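Frame and Cloth: Building the Base for the Tadcombe Gear Stand
Project report, second term

The Tadcombe is a small display stand for toothed gears. It was set as a joint project between the Olholm workshop and our design class, and my part was the base. The brief asked for a base that could be taken apart with hand tools and carried by one person.

I compared 3 options before choosing: a welded steel ring, a solid board, and a square made from slotted aluminum extrusion. The welded ring could not be taken apart. The board was heavy and needed new holes every time the layout changed. The extrusion won because fittings can slide along the slot and be tightened anywhere. 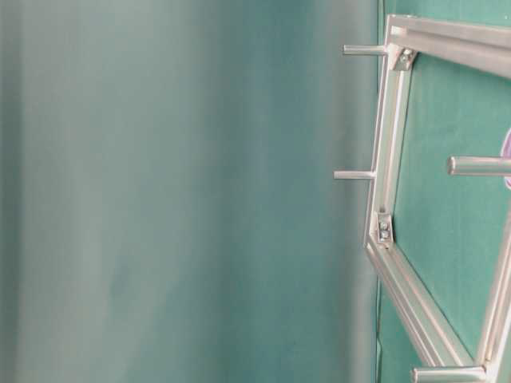 Cutting took most of the first two sessions. The four lengths had to match or the square would rock. My first set was cut on the old saw and one piece came out short, so I cut that one again. After cutting I filed the ends and checked each corner with a try square.

The corners are held by small triangular gussets. I tightened them in the wrong order at first and pulled the square out of true. The second time I left everything loose, measured both diagonals, and tightened opposite corners in turn.
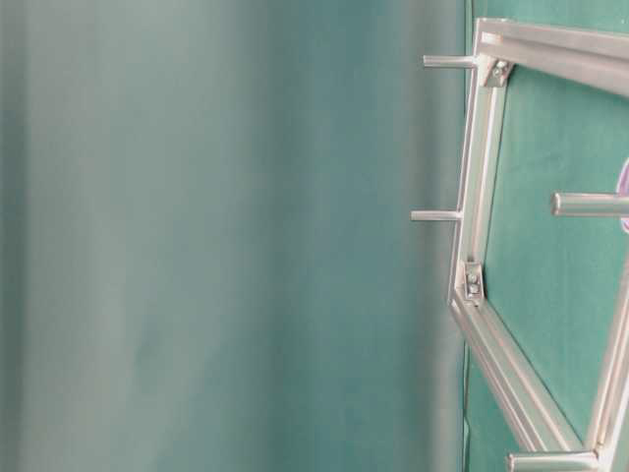
We used green cloth under the work and as a background. Bare aluminum marks easily on a bench, and small screws are easier to find on plain fabric. It should have been ironed, as the fold lines get in the way when you are laying out parts. Polished faces also pick up glare from the ceiling lights, so marking out is best done with a soft pencil on masking tape. 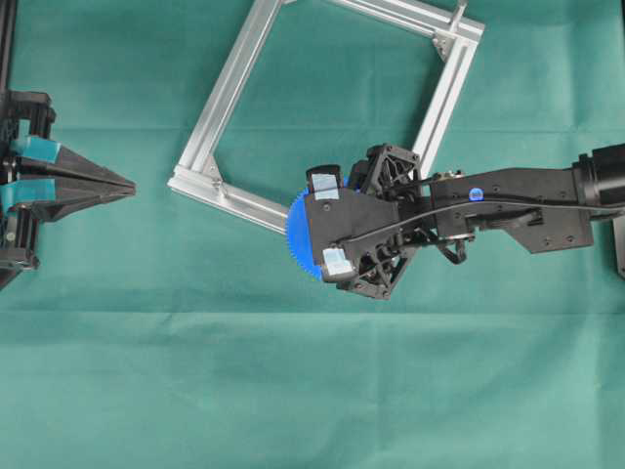 Suha Majali
Student, base and frame

The middle of the square was left open for the gear plate, which is Irkine's part of the project. I gave them the inside measurements in August. Still to do on the base are end caps and a second set of gussets.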